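Small-Batch Mandarin Marmalade

I grew up with my nan's marmalade, and every winter in Wokdale I still make a pot or two (usually more, if the neighbours have heard!). Wash your fruit well in warm water, and let it drain while you hunt for the big saucepan.

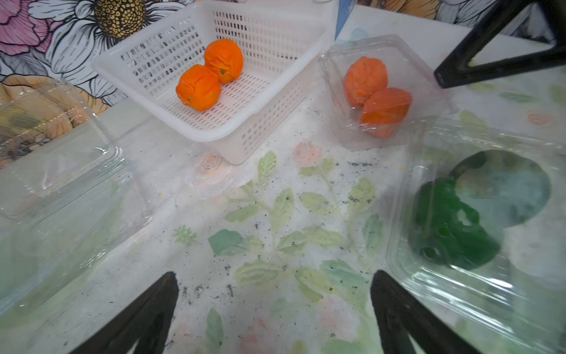
Slicing and soaking

Slice 460 g of mandarins as finely as your patience allows, pips into a muslin bag, then cover with 566 ml of water and leave overnight. Simmer until the peel squashes easily, stir in the sugar, and boil hard for 20 minutes or until it wrinkles on a cold saucer. My friend Rohani adds a little ginger, and I must say it's lovely.

Any soft fruit is better kept for a quick compote, with a spoonful of honey and not much fuss.
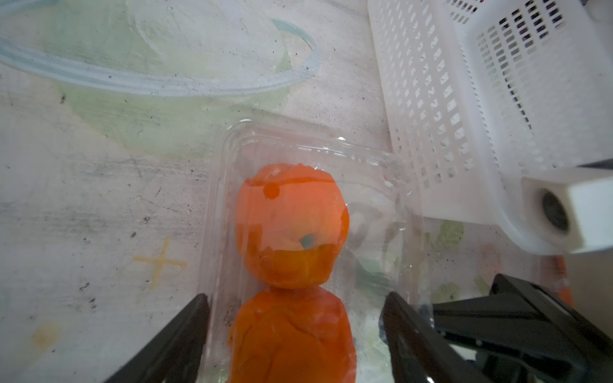
Soft orange fruit in a clear clamshell.

Recent posts
Lemon butter the slow way
Sterilising jars in the oven
Suryani's green tomato pickle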